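Handout 2: Trying Out Grippers (and Where to Look From)
August 2018

Before we start, a word about how I grade this one. I don't care which gripper you end up liking. I care that you can tell me why, and that your log sheet backs you up. Last term Sohail Mughal handed in a report that hated both of our grippers, and it got the best mark in the group!

What we're comparing

Two grippers, the Ilel and the Nevell. Same arm, same controller, same objects. Only the fingers change — and please leave the speed setting alone between runs, or your numbers won't mean much. Give each gripper 30 tries before you swap.

Soft things and hard things fail differently. A hard toy pops out sideways when the fingers close off center. A soft one squashes, and the gripper reports a good hold when all it has is a pinch of cloth. Write down which kind of failure you got (the word "dropped" tells me nothing).

Then there's the camera question. A wrist camera gives you a lovely close look at the target and its own fingers, but it smears when the arm moves fast. An overhead camera shows you where everything is, right up until the arm gets in the way. Look at these four and decide which one you'd want for the last inch before a grasp.

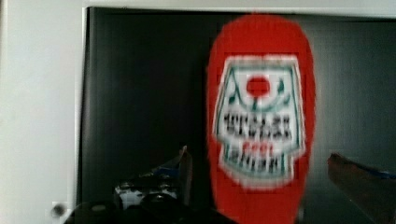
Wrist camera, with the ketchup bottle between the fingers.
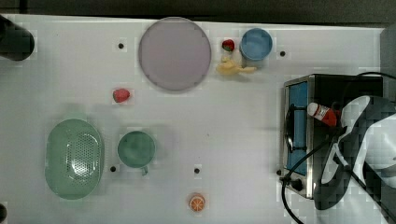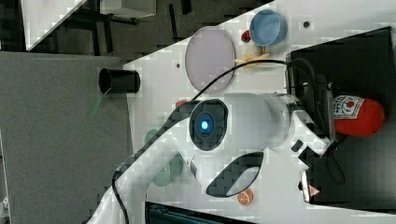
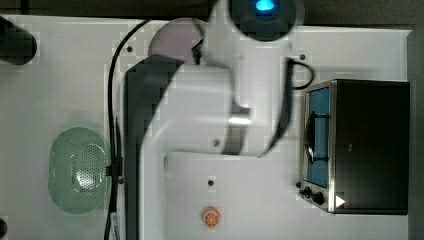 Your log sheet

One line per try: gripper, object, camera used, result, and a few words on what went wrong. Si-woo Kwon's old sheet ran to 278 lines and I could follow every one of them, so ask me for a copy if you get stuck.

If the controller throws error 1593, stop and clear it from the menu. Don't pull the plug. Ghazala Bukhari has the lab keys on Friday afternoons.

For next time: read the Tanoli notes on finger pads, and bring one object from home that you think neither gripper can pick up.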